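Subject: Re: [plalerau-users] Contacts missing after upgrade to Plalerau 3
List: plalerau-users
Date: October 2025

> I moved two handsets from Plalerau 2 to Plalerau 3 last night. The
> first was fine. The second finished the upgrade, restarted and now
> shows an empty address book. The Jaltbridge account is still listed
> under Accounts and claims to be in step with the server. Calendar
> entries have come across. I can see all the contacts when I log in
> to Jaltbridge from a desktop browser, so they still exist. Do I have
> to wipe the phone and start again?

Please don't wipe it yet. What you describe matches a fault in the way the upgrade rebuilds the contacts store.

Plalerau 2 kept one contacts file per account. Plalerau 3 keeps a single store and tags each entry with the account it came from. During the first restart the old files are read in batches of 50. If a batch contains an entry with an empty name field, the import stops there and the old sync marker is copied over anyway. The phone then asks the server for changes after that marker, gets none, and reports that it is up to date. If the bad entry is in the first batch you end up with nothing.

Calendars use a separate marker and are not affected.

The steps that worked on my own handset, a Dirker with almost no free storage:

Turn off Contacts for the Jaltbridge account, leaving Calendar on.
When asked whether to keep the local copy, choose Discard.
Restart the phone.
Turn Contacts back on and leave the screen awake until the first sync ends.

It took 23 minutes here over a slow connection. The progress bar stays at zero for most of that – it only moves when a whole batch has been written.

Before you do any of this, export the address book from the Jaltbridge web page and save it on the desktop. While you are in there, sort by name and look at the top of the list. Entries with no name sort first. Give them one or delete them, otherwise another phone upgraded later from the same account may stop at the same place.

If you use the Chareonsuk backup app, switch off its nightly job first. It treats an empty address book as a valid state and will overwrite the previous copy without a warning. The older copies are kept in its Archive folder, but only if that option was set beforehand. 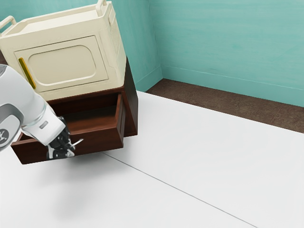 Does the same fault affect contacts stored only on the phone?

Local contacts are read by a different part of the importer, which skips an entry with an empty name and carries on, so the rest of the list arrives intact.

The fix is due in the November update. It will not repair a store that has already been built, so the steps above are still needed on your second handset. If the sync stops part of the way through, post the last lines of the sync log to the list – with the account name removed – and say which build is shown under About.

> Also, the lock screen clock is now in 12-hour format on both.

Separate matter. The upgrade resets that to the regional default. Settings, Date and Time, Clock Format.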